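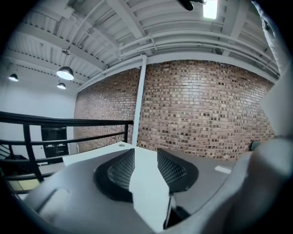

Hand-held gripper station -- pre-session safety check, Bingate upstairs room
Checked by: Pin-yu Kwan
Reviewed by: Javiera Palma
Month: May

1. Finger pads
Pads seated, rims not chipped, mesh panels free of grit. Same check on both hand-held units.
Result: OK
Comment: Wipe with a dry cloth only. Skumel cleaner leaves a film on the mesh.

2. Housing and labels
No cracks, no loose screws, label still stuck down.
Result: OK

3. Marker cubes
Faces clean and flat, no tape over the pattern.
Result: OK
Comment: Cheng-en asked if a scuffed face can stay in use. No. Swap the cube and log it.

4. Finger travel
Open and close each unit three times with nothing between the fingers. Stop if it binds.
Result: OK after second try
Comment: The left one was stiff at first. Put on the watch list for Prasanna.

5. Cables
Floor cables must lie outside the operator's standing area or be taped flat.
Result: Action needed
Comment: The white cable from the table runs loose across the floor. Tape it or route it along the wall.

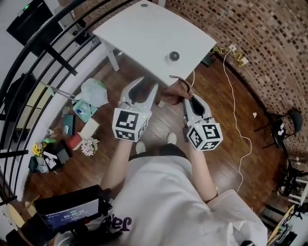

The yellow one by the brick wall can stay where it is, but the outlet strip needs to come up off the floor. Javiera wants both done before the next session.

6. Floor and props
Keep 300 mm clear between props and the railing. Bags and rods go in the bin when not in use.
Result: Action needed
Comment: Props are spread out on the railing side. Move the plastic bag first -- it's a slip hazard.

7. Operator
Closed shoes, nothing dangling from the wrists. Take a break after around 2 hours of total handling time.
Result: OK

8. Timer
Within view of the operator, reset before each run.
Result: OK

Open items: 5, 6. Watch list: 4.
Send photos of the taped cable to Lai-ching Chuang when closed out.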